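Notebook, Stindton talks coding
03/03/2018
Present: me, Lindsay Rutherford. Manouchehr Ghorbani by phone for the second half.

Picked up at the June round, where we left it. The full set is 1,544 public statements from the two delegations and the mediator's office, from the opening of the Stindton talks to the walkout. As of last night 700 are coded. The rest are cleaned and have ID numbers but no codes yet.

Started with the walkout threats, since that is the category that keeps causing trouble. The Clustano side threatens to leave in almost every press briefing. The Winell side does it less often but with conditions attached, usually the building freeze on the east bank. Under the codebook as written both go in as "threat to withdraw." Lindsay thinks this throws away the thing we care about. A statement like "we cannot stay at the table forever" has no condition and no date. "If work starts again on the east bank we will not attend the next session" has both. Putting them in one column makes Clustano look like the harder side, and I don't think a person reading the transcripts would come away with that view.

Agreed to split into 4:
unconditional, no date
unconditional, dated
conditional, no date
conditional, dated

This means going back through everything already coded as a threat. Annoying but better now than after the rest is done. I'll do the recode and Lindsay will check it blind.
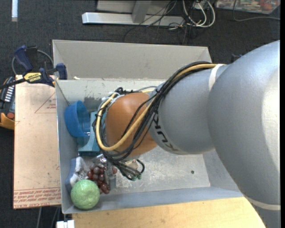

Second problem is the spokesmen's repeat statements. Same sentence given in the morning briefing and then again to a radio station in the afternoon. Old rule was to count both. I argued for keeping both because the repetition is itself a choice. Lindsay pointed out that we only have radio transcripts for the Winell side before June, so keeping repeats gives Winell more lines for no reason except that their station kept its tapes. She's right. New rule: one entry per statement per day per speaker, with a field for number of outlets. Leave the outlet field blank for anything before June where we can't compare.

Need to write this into the codebook before I forget the reasoning. Section on units of analysis, under the paragraph on joint statements.

Freeze extension. Went through the mediator's request again with the two replies side by side. The request asks for the building freeze to be "continued for the period of the talks." The Winell reply says they welcome a "permanent halt." The Clustano reply says they will "consider a further pause." Three different lengths of time, and all three offices told the press afterward that there was an understanding. Not sure how to code "understanding." For now I've put it as a claim of agreement with a flag for disputed content. If the flag shows up more than a handful of times it should probably be a code of its own.

Also the place name issue. Each side has its own name for the east bank and the mediator uses neither. The transcription service changed all of them to the mediator's term in the first batch. This was not asked for and we lost information. Checked the audio for a few of them and the speakers were definitely using their own names. The first batch has to be redone from the recordings. Wrote to the service and asked them to leave names exactly as spoken, with spelling variants and all.

Manouchehr called in after lunch. He has read the Halvorsen paper, which I had only skimmed. Main points from him:

The Halvorsen scheme treats a threat and a later denial of the threat as one event. We treat them as two. If we want to compare with those results we need a way to link them. He suggests a simple "refers to" column holding the ID of the earlier statement. Easy to add. I'll put it at the far right so the existing scripts don't break.

Halvorsen also leaves out anything said through unnamed officials. We have a lot of those, mainly in the weeks before the walkout. He would keep them but analyze them separately. Lindsay would drop them. I'm in between. Left open.

He asked whether the walkout itself should be the end point. The Winell team left the building but kept a legal adviser in town and the adviser went on meeting with the mediator. So talks in a formal sense stopped and in a practical sense did not. I had assumed the walkout was the obvious cutoff. It is still the easiest one to defend, but we should say in the write-up that contact went on.

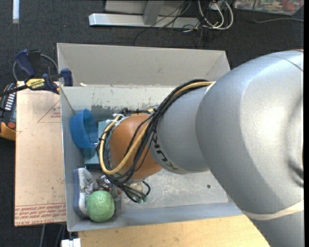 Agreement check. Lindsay and I each coded the same short stretch of the June transcripts without talking. We matched well on demands and offers. We did badly on "praise for mediator," mostly because she counts thanks at the start of a speech and I don't. Decided that opening thanks are not praise. Only count it when the speaker says something about the mediator's conduct or proposals. She will rewrite the definition and add 2 sample lines from the transcripts, one that counts and one that doesn't.

Worse than I hoped on tone. She had the Clustano minister's remark about "neighbors who come late to the meeting" as hostile. I had it as neutral. Played the clip for Manouchehr over the phone and he said it's a common saying in that region and is closer to teasing. Neither of us could have known that from the English. Suggest he goes over all the tone codes for Clustano speakers, or at least the ones where we differ. He said yes but not before the end of the month.

To do
Recode threats into the new categories (me)
Blind check of recode (Lindsay)
Codebook: repeats rule, opening thanks, "understanding" flag
Add "refers to" column, rerun the summary script and see that it still works
First batch back to transcription, original place names kept
Manouchehr to send his notes on the Halvorsen paper
Ask archive about the missing Clustano radio tapes, they have not answered the last letter

Backup of the coding sheet is on the shared drive under the June folder. The copy on my laptop is older, don't use it.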